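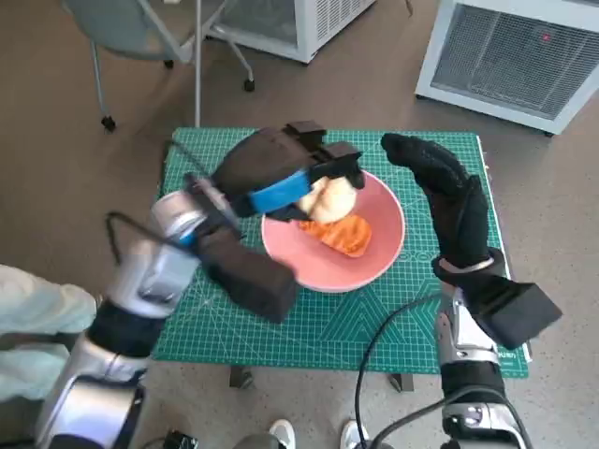

Limer Slow Feeding Bowl for Dogs and Cats

Home / Pets / Feeding / Bowls / Slow feeders

Many dogs finish their dinner in less than one minute, and then they look at you as if you forgot to serve it. Limer is a slow feeding bowl from Pluleck for animals that eat too fast. Inside the bowl there are low, curved walls, and the food falls between them. Your pet must use the tongue to get it out, so the meal takes longer.

The walls are soft at the top and have no sharp corners. We made them lower than in our older bowl, Omel, after customers with flat-nosed dogs wrote to us that their pets could not reach the bottom. Cats can also use Limer, but some cats do not like to touch the walls with their whiskers. For them we advise the small size, with wet food spread thinly.

Sizes

Small: holds 392 ml, weight 137 g. For cats and small dogs.
Large: holds 800 ml. For medium and big dogs.

Both sizes have a rubber ring under the base. The ring comes off for washing – please put it back with the flat side down, or the bowl will slide on the floor. 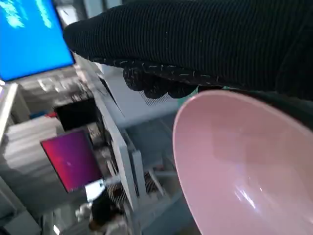

How to begin

Give only half of the usual meal in the new bowl for the first days, and the other half in the old one. If your pet becomes nervous or tries to turn the bowl over, use larger pieces of food and let them stay on top of the walls. Most animals learn it in a week. An old dog may need more time.

Washing

Limer can go in the dishwasher, on the top shelf. By hand, use warm water and a soft brush. Dry food leaves a little fat between the walls, so do not wait many days. Please do not put the bowl in the microwave.

Delivery and returns

Orders are sent from our store in Veloso. You can return an unused bowl in its box within one month. Spare rings are sold separately, item number 103, and one ring fits only one size – choose the size before you add it to the cart.

Page updated 2025-06-30

Related items
Omel Classic Bowl
Limer Spare Ring
Pluleck Feeding Mat
Pluleck Travel Water Bottle
Omel Food Scoop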